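The Cup Shift
Filed under: Short fiction

1. Acceptance

The contract ran to 40 pages and the word "cup" appeared in it only on page nine. Jurmont had asked for a system that could staff the drinks counter at its Otness branch through the night. Sindolum had agreed to supply one. Between the two signatures stood the evaluator, who was paid by the day and had been told to write down what happened.

The counter work had been divided into tasks. Wipe the surface. Empty the drip tray. Take one cup from the stack, turn it the right way up and set it under the spout. The last of these had been marked "trivial" in the first draft of the schedule. Someone had since crossed the word out in pencil.

2. The stack

Paper cups nest. Air gets trapped between the walls and the rims hold on to one another, so that a person taking one will twist it slightly without knowing they have done so. The Sindolum policy did not twist. It pulled, and on the first morning it pulled two cups, then two again, then four.

The evaluator entered these as failures. The engineer on duty asked whether four cups might be entered as one success and three extras. The evaluator said the form had no box for extras.

By lunch the grip force had been lowered. The cups now came away singly, when they came away, and fell on the floor about as often. The engineer raised the force again by a small amount and wrote the figure on the back of her hand.

3. The handover

A second difficulty lay in the turning. The cups were stored mouth down and needed to be mouth up. One gripper could lift a cup but could not turn it fully without its wrist meeting the table, so the cup had to pass from one gripper to the other in the air. Sindolum had collected 700 demonstrations of this, all done by people working the grippers by hand, and 253 of them had been thrown out because the wall of the cup buckled.

The evaluator asked to see how the remaining ones had been done. The engineer said it would be simpler to show her. They cleared the table and a demonstrator took up the grippers. He worked slowly. He opened the fingers wider than seemed necessary and waited for the cup to stop moving before he closed them.

"Does the machine wait?" asked the evaluator.

"It waits if he waited," said the engineer. "It has no opinion on the matter." 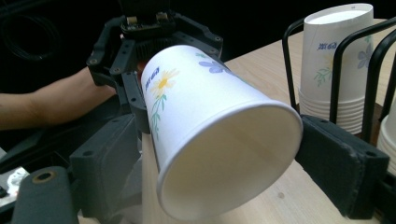
4. The night run

They left the system working from closing time until the morning staff arrived. The evaluator sat on a stool with the form on her knee. The arms attempted 272 cups. Most were placed. Several were placed upside down, with great care, and filled from above until the sensor objected.

At some point after three the left arm picked up a cup, brought it to the middle and held it there. The right arm opened to receive it. Neither moved for over a minute. Then the right arm closed, the left let go, and the cup went under the spout.

She looked for a column in which to put this. There was one for time, and she used that.

5. Findings

The report was dated 5/23/18. It stated that the Sindolum system could perform the task, that it could not yet be left alone with it, and that the branch should keep its night assistant. Jurmont replied that the night assistant had already been moved to Sjögren and asked whether the evaluator knew of anybody.

She closed the message and went down to the counter. The arms were switched off for cleaning. She took a cup from the stack, and noticed her wrist turn as she did it, and stood for a while before she pressed the button for tea.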